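Notes for the Hurngate talk, 2024-10-21

Slot is 37 minutes, questions included. Rory Carnegie introduces. Water on the left, clicker on the lectern.

## Opening

- Thank Rory. Thank the Hurngate for having the talk again after the mix-up in May.
- Say who I am: fourteen years on celebrity desks, the first eight writing the stories, the rest checking them before they run.
- The talk is about engagement rumors. How one starts, how it gets into print, and what a reporter should do between those two points.
- Ask for a show of hands: who has clicked on a "ring spotted" headline this month? Wait for it. Put my own hand up.

## The Muketti and Kerr story

Keep this part slow. Half the room will know it and half won't.

- Dana Muketti, singer. Joel Kerr, plays the brother on *Kurkora*. Seen together at a dinner in May. Both had been single for a while, as far as anyone knew.
- First post came from a fan account with 500 followers. It said she was wearing a ring. It did not say which hand.
- By lunch, a gossip site had it as "Muketti sparks engagement rumors." That wording is safe for lawyers, and most readers take it as "Muketti is engaged."
- By evening we had it too. I approved it. Say this plainly and don't rush past it.
- Her publicist had not been called. Our reporter had emailed a general address at 4 p.m. and we ran "has been contacted for comment" at 4:20.
- The ring was her grandmother's. She had worn it on two album covers. Anyone on our desk could have looked.

Pause here. Someone usually laughs at the album covers.

## What "a source close to the couple" means

- On a good day: a friend, a relative or a member of staff, known to the reporter, who was there.
- On a normal day: a publicist who wants the story out without a name on it.
- On a bad day: somebody who follows both of them online.
- All three get the same phrase in print. The reader can't tell them apart, and after a couple of rewrites the editor can't either.
- My rule now: the reporter tells me the name. I don't print it, but I have to hear it. If I can't hear it, the line comes out.

## Reading a denial

Read the three sample lines aloud, one at a time, and let people guess.

1. "They are not engaged." A flat denial. Print it high up, in full.
2. "We don't comment on private lives." Tells you nothing either way. Don't write "refused to deny."
3. "They're very happy and enjoying their time together." Confirms they are a couple – nothing more.

Kerr's team sent number two. We headlined it as "Kerr stays silent on wedding plans." There were no wedding plans for him to be silent on. The correction ran at the bottom of a page and drew far fewer readers than the story.

If time is short, skip to the desk habits.

## Desk habits that help

- Phone before you email. Write down the time of the call and who picked up.
- Give people a real window. We use one hour for a soft story and longer for anything about health, children or a breakup.
- Search your own archive first. The ring would have taken minutes.
- Follow the story back to the first post. If five sites all cite each other, you have one source.
- Change the headline when the facts change, and say on the page that you changed it.
- Keep a list of the stories you passed on. Ours gets read out at the end of each month, and most of them never came to anything.
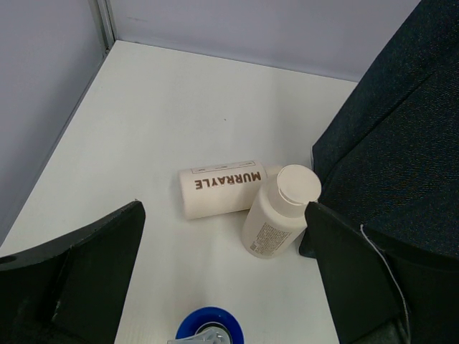 ## Questions I usually get

**Don't the stars want the coverage?** Some do, some of the time. That still doesn't make the story true. Mention the single Muketti released that summer – people will bring it up anyway.

**Did she complain?** Her publicist rang me the next morning. It was a short call and she was polite. We took the story down that day.

**Would you run it today?** Not on a ring. With one of them on the record, yes.

**Are you still in touch with the reporter?** Yes. Don't give the name, even if asked twice.

## Close

Hand back to Rory, who has the notice about next month's speaker. Leave the printed sheets by the door.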